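Skin Basics, Week 9 – Exfoliating Without Wrecking Your Face

Okay, so last time we covered cleansers, and a few of you stayed behind to ask me about peeling. I love that you're keen! I was going to save this for later in the term but let's get into it.

There are two families you need to know. Physical exfoliants are your scrubs, brushes and rough washcloths. Chemical exfoliants are the acids – glycolic, lactic, salicylic and friends – and they loosen the bonds between dead cells so you don't have to rub. Glycolic is a small molecule and gets in fast, so it tends to sting more. Lactic is gentler, and I usually point dry-skinned clients that way first. Salicylic is oil soluble, so it can get down into a clogged pore (great for blackheads). 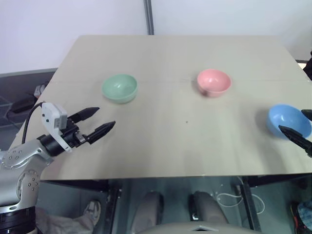

Now, how often? I tell beginners once a week, at night, for a month. If the skin stays calm, go to twice. Josefien Jansen asked in February whether daily is ever okay, and with a very mild toner, sure, some people do fine. Most of the over-exfoliated faces I see got there by stacking, though: a scrub in the shower, an acid toner after, then a retinoid on top. Please don't!

Signs you've overdone it: tightness, a weird waxy shine, stinging from a moisturizer that never stung before. Stop all the actives and go back to a bland cleanser, a plain cream and sunscreen until it settles.

And sunscreen goes on every morning, by the way. Acids like glycolic can leave skin more prone to burning, so this one is going to be on the test.

For next time, read handout 13 and bring the ingredient list from one exfoliant you own. Isamu Kamata and Ineke Desmet, you two are up first with your patch test notes.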